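Latifa Hajji Still Keeps Score With a Pencil

December 11, 2021

There is a kitchen table in Latifa Hajji's house that has not had a meal on it since the end of the season. It holds scorebooks, most of them with cracked green covers, and a coffee can of pencils sharpened down to stubs, and when I came by to talk about her years with the Grodis Millers she had to move two of the books onto a chair so I would have somewhere to put my elbows.

"You can move them back if you get curious," she told me. "Everybody gets curious."

Hajji has been the official scorer for the Millers for 20 seasons, which in a summer league like this one makes her older than most of the outfield. She has scored 1240 games, counting playoffs and the two exhibition games against Tavero that the league doesn't count and she does. She has seen the club win three championships and lose a good many more games than she cares to talk about, although once she gets going she will talk about them quite happily, with the inning and the pitcher's name and what the wind was doing.

She came to baseball late. Her father followed soccer, and her brothers followed their father, and the first game she ever sat through was one her roommate dragged her to in college. She remembers being bored for five innings and then noticing an older woman two rows down who was writing something after every pitch.

"I went and sat next to her, which I suppose was rude," Hajji said, laughing. "I asked what the little diamonds were for. She let me fill in one batter, a ground ball to short, six to three, and I thought, oh, well, I could do that all day. And then I did, didn't I? I've done it all day for 20 years."

The job is a simple one to describe. Somebody has to decide whether a ball that skips off the heel of a glove was a hit or an error, and that somebody has to sit through rain delays and extra innings and be polite to the pitcher's mother afterward. Hajji says she has changed a call after a game 13 times, and she can tell you which ones. The one that bothers her most she never changed at all.

"It was a liner to third, hit so hard you could hear it over the loudspeaker," she said. "I gave him an error. He was a boy of nineteen, and he looked up at the booth, just looked, and he was right. By the time I'd come around to it the deadline had gone by. I wrote him a letter that winter – I don't know if he ever got it." 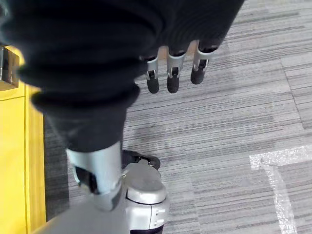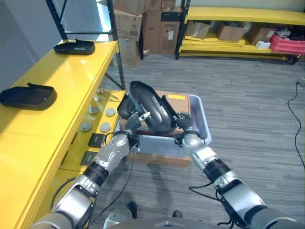
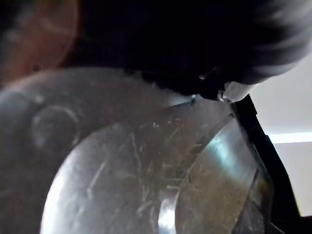
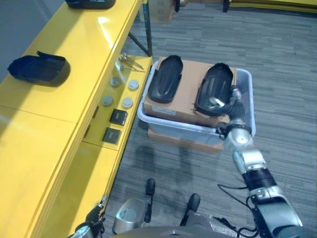
The Millers' manager for nine of those seasons was Skarphéðinn Stougaard, who is retired now and lives a short drive away. He stopped in while we were talking, with a loaf of rye bread under his arm, and stayed until the pot of coffee was gone. He and Hajji argue the way people do when they have had the same argument many times and like it.

"She cost my shortstop a batting title," Stougaard said before he had his coat off.

"Your shortstop cost himself a batting title," Hajji said. "He swung at everything. He'd have swung at the resin bag."

Stougaard was a catcher in his playing days, a big slow one by his own account, and he still sits with his knees apart as though somebody might throw him something. He told me that in his first year he used to send a bat boy up to the booth with a note whenever he didn't like a ruling, and that the notes came back with the spelling corrected. After a month or so he gave up on notes and started going up himself once the game was over, and that was how the two of them got to be friends.

What he learned up there, he said, was how much she had been seeing that he hadn't. She had noticed that his left-hander, Fuchs, threw the curve far less often with a man on second. She had it all down in the margin in marks so small he needed his reading glasses.

"I had two coaches and a radar gun," Stougaard said, "and the person who knew my pitching staff was sitting up there with a sandwich. I asked her why she never said anything. She said it wasn't her place, she was the scorer. So I said, well, what if I just happened to be looking at the book? And she thought about that for a good long while."

Hajji is careful on this point, and she wanted me to be careful too. She never told him anything during a game, and she showed the same pages to any visiting manager who came up and asked. Only one ever did, from Prisine, and he brought her a box of peaches the following summer, so it must have done him some good.

The league moved to tablets a few years back, and she uses one, because the numbers have to go out to the website between innings. She doesn't mind it. It adds up the columns by itself and it doesn't smear when it drizzles. But she fills in the paper book first and the tablet second, and if the two disagree she goes with the paper.

"With the tablet, you tap 'single' and it's a single," she said. "With the book I can put a little tail on the line, so I know it was a bloop, and I can put a dot if the runner got a bad jump. I can open any one of these and I'm right back there. I couldn't do that with a spreadsheet, not for anything."

To prove it she had me pull a book from the stack and read her a page. I picked one from her fourth season, a Tavero game, and got as far as the leadoff man before she took it up from memory: walk, stolen base, fly ball to right, and then a long stretch of nothing until a double in the sixth. She missed one foul out. Stougaard said there had been no foul out, that it was a fair ball and the umpire had been looking at his shoes, and they were off again for another ten minutes.

She plans to be back next season. In January she has a training session to run for three new scorers, two of them still in high school, and she has been making up practice sheets out of old games. I asked whether she was going to teach them the tails and the dots.

"I'll teach them the regular way first," she said. "Then if they sit next to me and ask what the little marks are, of course I'll tell them."

Stougaard wanted to know whether the liner to third was going to be on the practice sheets. She said it was the first one.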